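**Sheet metal bin** is a container with an open top, made from folded or welded metal sheet. It is used in workshops and stores to keep small parts, scrap and castings. In Kyei, the firm Turell made such bins in two sizes, and the larger one could carry 572 kilograms.

Sloping walls help the contents to slide toward the floor of the bin. The floor and the lower panels usually lose their coating first, and fine scratches collect there.
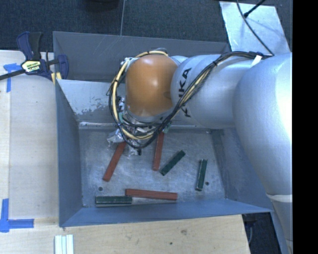
## Care

Theophilus Lamptey, in his handbook for the Renano stores, recommends to repaint worn panels every November. Afia Tetteh prefers to leave the inside bare, as loose paint can mix with the parts.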